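Wendwood Newsletter
October 21, 2022

CAN A MACHINE TIDY A DESK YET?

Every autumn somebody writes to us with the same question, and this time it was Yatziri Aguirre, a reader who runs a small repair shop and has two teenagers at home. She wanted to know when she can buy a machine that will clear a desk. She did not ask about floors. For floors she already has a round vacuum, and she says it does the job if the socks are picked up first. She asked about the desk, the kitchen counter and the end of the workbench, all the places where small things come to rest and stay.

I have followed this subject for this newsletter for some years, and I would like to give her a serious answer. The short version is: not yet, but the reasons have changed.

When I started to write about home robots, the arm itself was the difficulty. It was expensive, it was heavy, and it needed an engineer beside it to do anything useful. Now a small workshop can buy a decent arm for the price of a used car, and it will repeat the same movement all day without complaint. In Yatziri's own trade this is already normal. Drivatham, the parts supplier where she buys her bearings, has an arm that takes metal blanks from a tray and puts them into a press. The blanks are all alike and the tray is always in the same place. I visited them last December and I watched it for a long time. It made no mistake while I was there. Then the operator moved the tray a little with her hand, to show me, and the arm closed its fingers on air.

A desk in a home is a tray that somebody moves every day. The objects on it are also not alike, and many of them are soft. A box is easy. A box has flat sides, it keeps its shape and you may take it from almost any direction. A bottle is not so bad either, if it stands up. But a bag changes its shape when it is touched, and a piece of cloth has no real shape at all. Then there is the small stuff, which is too thin for most grippers or lies flat against the surface. We slide a sheet of paper to the edge of the table and take it there. We do this without thinking. For a machine, it is a plan with several steps, and each step may go wrong.

Prapai Phromma, who teaches automation to evening students at the Sukprasert workshop, gives a test in her second term. She puts 14 objects on a table and the students must bring them all into one box with an arm. It sounds like a game for children. In the last class, the best group moved 11 of them. The three that remained were a glove, a receipt and a hair tie. "My students prepare for the heavy things," she told me. "They should prepare for the glove."

She made another remark which I have thought about since. Picking up is only the first half of tidying. The second half is to know where the thing belongs, and this is a question about the person and not about the arm. A cap on a desk may be waiting for tomorrow morning or it may be forgotten since summer. A creased paper may be rubbish or it may be the only copy of a phone number. My mother used to tidy my desk when I was at school, with two good hands and the best intentions, and I could never find anything after.

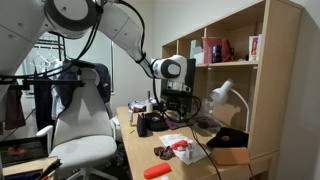 Photo: Pedomlow

I like to look at a desk such as this one when people tell me that household robots are nearly finished. The arm is large and the gripper hangs over the back part of the desktop. But think of the order of work. There is purple fabric right below the gripper, and fabric is what Prapai's students leave for the end. There is a creased sheet with several small things lying on it, so the sheet can not be taken first. A cable runs over the paper too, and a scrunchie lies at its edge. The crumpled plastic bag farther back is transparent, and transparent things are difficult for many cameras, which look through them to whatever is behind. The jacket on the chair I would not even attempt.

A person would need a few minutes here, maybe less if the person is expecting guests.

So what can Yatziri do today? For the shop, quite a lot. If she has a task where the same part arrives in the same place, an arm is worth a visit to a dealer. She should bring her real parts to the demonstration, including the greasy and bent ones, and ask the dealer to move the tray. She should also ask how long it takes to teach the arm a new part, and who must do it. One workshop owner wrote to me that his arm was idle for 31 days because the only man who knew the program had changed jobs.

For the house, I would wait. The machines which work well at home do one thing on one kind of surface: they wash the floor, they cut the grass, they clean the pool. A general helper with arms is still being tried in laboratories and workshops, mostly with a person close by. The progress is real – folding a towel was a very slow affair when I began this column, and it is much quicker now – but a towel on a clean table is a kind towel.

I asked Yatziri what she would pay for a machine that clears one desk, once a day, and puts nothing in the wrong place. She thought about it and said 20 dollars a month, and that her son should pay half.

If you have an arm at work that does a job you did not expect, please write to me at the usual address. I am especially interested in soft things: bags, gloves, wrapping, laundry. Please say also what it drops.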